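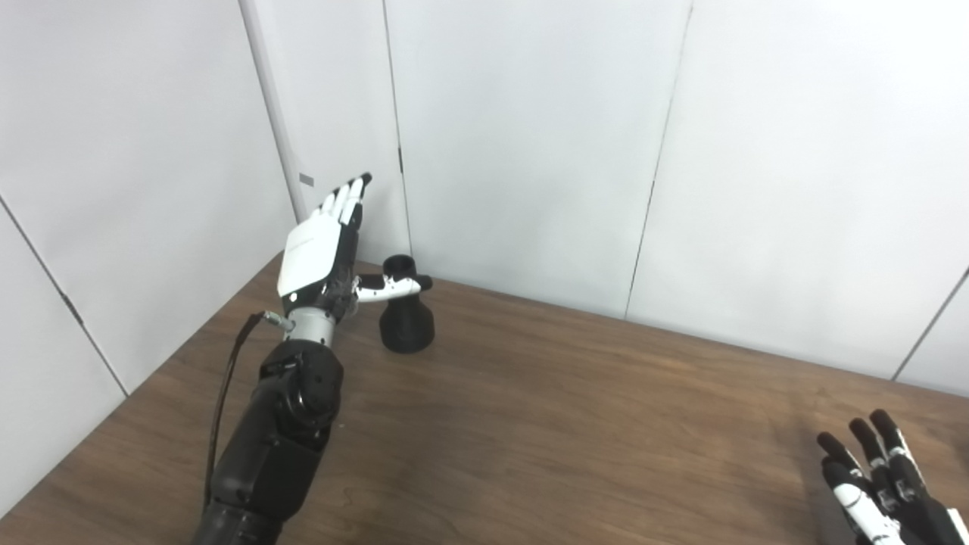 How do I find out about my family from old records?

Last winter I got stuck inside for a whole rainy week, and I decided to find out where my great-grandparents came from. All I had was a surname, Ornitz, and a tin of letters I couldn't read. By the end I had a ship, a street and a favourite aunt I'd never heard of!

You can do this too. You don't need to be a grown-up or a historian.

What is a record?

A record is something written down at the time, usually by someone whose job it was. When a baby was born, a clerk wrote it in a book. When a family got off a ship, an officer put their names on a list. A place that looks after all this old paper is called an archive, and the people who work there are called archivists. They love questions, so ask heaps.

Start at home

I started with my nan (bring biscuits, it helps). I asked her who was the oldest person she could remember, and what work they did. Then I wrote down every answer, even the ones she wasn't sure about — I put a little question mark beside those.

Look for a census

A census is when the government counts everybody and asks a few things about them, like their age and job. The one I used covered a small town called Wiselholm, and it had 3,276 people in it. Luckily it was sorted by street. I found my family at number 88, with six children and a lodger named only as "Faron". I still don't know who he was.

Watch out for spelling

Lots of people long ago didn't write their own names on forms. A clerk listened and had a guess. My family turns up as Ornitz, Ornits and once as Hornets, which made me laugh out loud in a very quiet reading room. If you can't find someone, say the name slowly and write down all the ways it could be spelt.

Ship lists

The passenger list I wanted had 177 names on it, in curly brown handwriting. I read every one. My great-grandfather was near the bottom, aged nine, with one bag. Under "language" somebody had written a word I couldn't make out, and the archivist couldn't either.

If you visit an archive

Wash your hands and leave your drink in a locker. Use a pencil — pens aren't allowed near old paper. Turn the pages slowly. You might be given a foam cushion for the book to rest on.

Keep a note of the number on each box you look at, too. I forgot once, and had to go back through a list of 500 boxes to find a single letter about a goat.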